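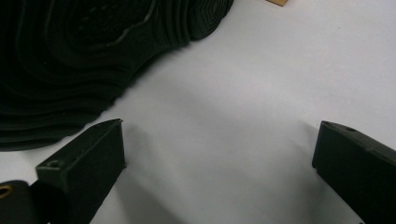
Call for participants: help us teach a robot to tidy up shoes

Flirnero is looking for patient, friendly people to come and spend some time with us this May, picking things up and putting them down again. That may sound like an odd way to pass an afternoon, but it is how our learning system gets its examples, and we would love to have your hands involved (both of them, please!).

You will work at a table with 2 hand-held grippers, one for each hand. We set out everyday items such as shoes, along with a small shelf, and you move things where the task card asks you to, at whatever pace feels natural to you. Each go from start to finish counts as one example. We have 136 of them so far in the shoe set, which we call Lorix, and we would dearly like a great many more, from people who all do it a little differently.
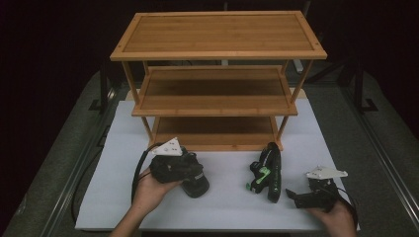

The grippers take a little getting used to, so your first visit begins with a relaxed practice period, and nothing you do in it is kept. After that a session lasts 95 minutes with a break in the middle, and there is tea, coffee and usually something baked. You can sit or stand, and you are welcome to stop whenever your wrists have had enough.

You don't need any background in robots or computers. We do ask that you are 18 or older, can use both hands comfortably, and don't mind doing the same small job over and over. Left-handed people are very welcome, and so are people who think of themselves as clumsy. If you drop something, just pick it up and carry on, and we'll make a note of it. 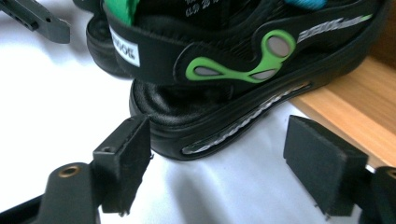
What happens if I make a lot of mistakes?
We keep many of them. A fumbled grasp followed by a second try is useful to the system, and your pay is the same however the session goes.

Sessions are held at our Tastitz workshop, with daytime and evening places; the last evening session finishes at 1930. To put your name down, write to Aušra Grīnberga at the Flirnero front desk and tell her which times suit you. Questions about the tasks themselves can go to Sreekumar Rodrigues, who will be happy to talk them over with you before you sign up.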